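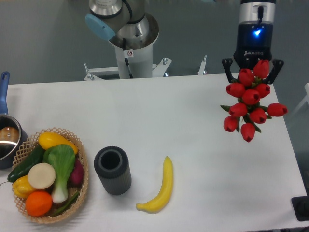
Artificial red tulips at the white table.

Pernstead Display Props Group
Minutes of the meeting held Thursday, May 27, 2021

Minutes of the last meeting were approved with one spelling correction.

1. Table props
The group went over the artificial flowers and produce. The tulips will stay together as one bunch. The yellow squash, cucumber and bok choy stay in the woven basket. Storage for the basket was left open, as the shelf at Stonina is 2 inches too shallow and the tall cabinet is full until June.
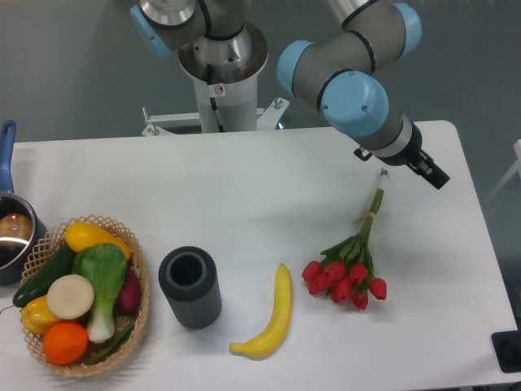
Olga Vilela asked if the produce could be wiped down before it goes into storage, and said a damp cloth had worked well on the last set. She did not want any spray used on the leaves. Agreed.

2. Labels
The Clurkus labels peel off in the cold room. It was agreed to use string tags on baskets and put nothing on the pieces themselves. Tags will carry the shelf number only. The flowers will go in the long box, stems all facing the same way, with tissue over the blooms.

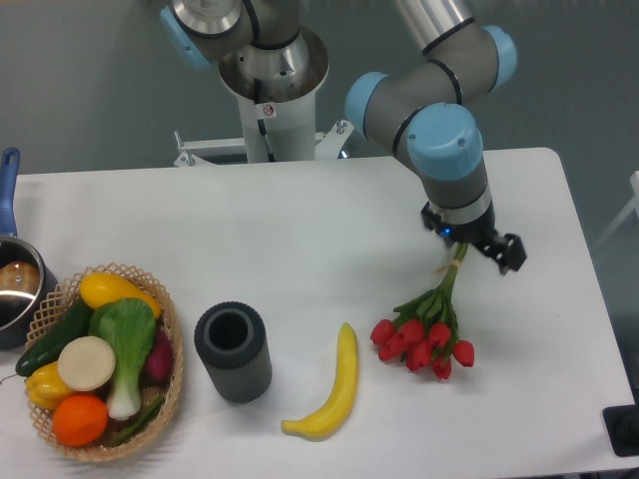
The lid of the long box is cracked at one corner and will be taped for now. A new box can wait until the Khổng order is placed.

3. Next meeting
June, date to be set by email. Cabinet space will be first on the agenda.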